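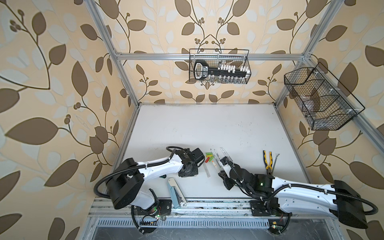

Vol. 17, No. 2

Listing Descriptions Should Say What a Unit Does Not Have

The rental listing has become the main document on which a prospective tenant relies, and in many cases it is the only one read before an application fee is paid. This publication holds that its present form serves neither the tenant nor the owner.

A recent review of listings in the Erine and Coutinho districts considered 127 apartments offered for lease. Most described the countertops. Few stated whether the unit had a parking space, and only 12 gave the monthly cost of heat. Applicants must obtain such facts by telephone, often after they have taken time away from work to attend a showing.
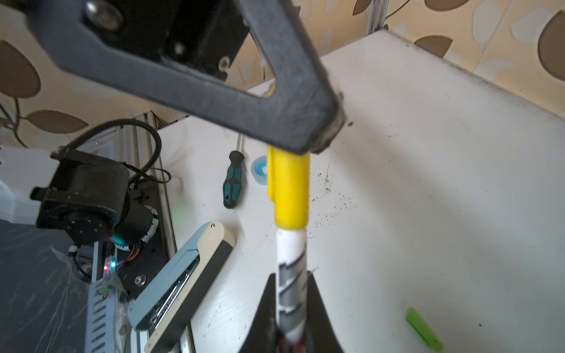 A marker with a yellow cap.

Owners object that a longer listing discourages inquiries. The experience of Grirkico, a building of modest size that adopted a fuller form in September, suggests otherwise. Its managers report fewer inquiries and a shorter vacancy period. An applicant who already knows that there is no elevator does not withdraw upon seeing the stairs.
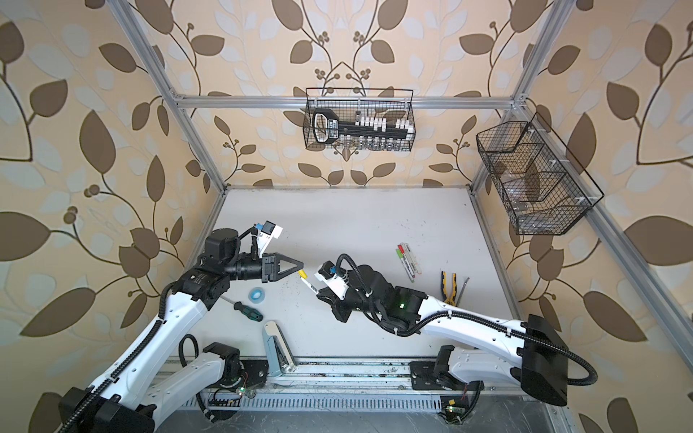 Interior finishes deserve the same candor. A listing that says "updated walls" may refer to fresh white paint or to something a tenant would have to live with for the term of the lease. Beige wallpaper with large brown and pale leaves, carried across three walls, will please one household and tire another, and the words "tasteful decor" inform neither. The pattern should be named, and the listing should state whether the tenant may cover or remove it.

The form proposed for the Vellus district would require a short section on missing amenities, recurring charges and permitted alterations. It should be adopted without the exemption now sought for smaller buildings, whose tenants have the same need of the information.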